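Powder left in the detergent drawer and all over the top of the washer
Podville Community Help > Home & Laundry

Posted by Damilola Bassey

Hi all! I do the washing for a small workspace in Braddale (towels, aprons, the odd tablecloth) and the machine is making me crazy. Every time I pull out the drawer there's a paste of old powder stuck in it, and the towels come out with pale streaks on them. I've been using a heaped scoop because the towels get pretty grubby. The machine is a plain black front loader with a glossy top that shows every single grain I spill. Do I need a new drawer, or am I doing something wrong? I mostly wash at 90 degrees if that matters.

Posted by Khadija Ramadan

You're using too much powder, I'd bet money on it! I did the same thing for years. Cut the heaped scoop down to a level one and see how the streaks look after 2 washes. Then give the drawer a proper clean. I did ours in November and wish I'd done it sooner. I like to mix things up in a bucket right on top of the machine, so everything is in reach of the drawer, but my goodness, it gets messy. 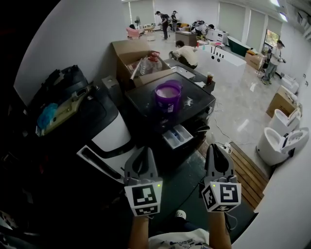
Cleaning the drawer

Pull it all the way open and look for a release tab, usually somewhere in the softener section (check your manual, they vary). Lift out any insert and let the whole lot soak in warm water while you go do something else. An old toothbrush gets into the corners between the compartments. Shine a flashlight into the empty slot too, there was a horrible gray crust up in the roof of mine. For the powder on top, wipe up the dry stuff first with a dry cloth and only then use a damp one, or you'll be smearing it back and forth all afternoon. And move your drink! I lost half an iced coffee that way.

Posted by Chun-hung Ho

just use liquid

Posted by Wai-kit Ho

Khadija has the drawer part right. I'd also look at your water supply. If the tap behind the machine isn't fully open, the water comes in too weakly to flush the powder through. Mine was half closed after we had the floor done. There's a little mesh filter where the hose screws on as well, so turn the water off, unscrew it and rinse out the grit.

Do you really need 90 for every load? I keep that for the worst towels.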